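Gerkska hand-held gripper pair: review after two months in a shared workshop

Posted Thursday, November 18, 2021

We bought the Gerkska pair in September for the manipulation project at the Greenwood workshop. Both units are held in the hands, with the operator standing in for the arms. Lenni Rautiainen did most of the assembly. I did the wiring and most of the complaining.

Assembly

Each gripper took about 2 hours. The screws come sorted by length, but the bags are unlabeled and two of the lengths are close enough to swap by mistake. The manual covers the left unit in full and then tells you to mirror it, which fails at the cable exit. Žydrūnas Siliņa posted a corrected drawing on the Trindon forum. Use that one.

Jaw alignment out of the box was acceptable on the left and poor on the right. Loosening the carrier screws, closing the jaws on a steel rule and retightening fixed it.

Handling

Weight is fine for short sessions. After 15 minutes the wrist starts to notice the cable more than the gripper. The connector sits at the back and the cable has to go over the wrist, where it pulls slightly whenever the forearm turns inward. A strap at the elbow helps. A right-angle connector would help more.

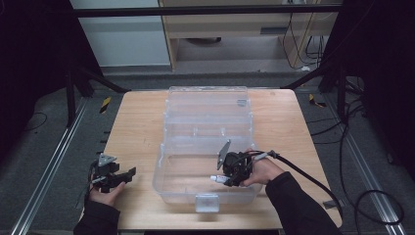

Hinged plastic boxes have been our standard test, mainly for the latches. Smooth, thin plastic shows up weak finger pads quickly. The stock pads slip on a lid edge unless the approach is nearly square. Keith Sugden cast a softer set for us, and those tolerate a sloppier angle but pick up dust and need wiping down.

Repeatability of the jaw position reading is good. The reading does drift after a hard squeeze, and the only cure is to open fully and zero again. Firmware 17 was supposed to address this. I see no difference.

Support

One email, answered in two days, with a correct part number. A replacement finger set arrived 14 days later.

Verdict

Solid mechanics, weak documentation, badly placed cable exit. I would buy the pair again for bench work at this scale. For long sessions, budget for strain relief and a second set of pads. Yvonne Sugden has asked for a smaller grip, and Gerkska does not currently list one.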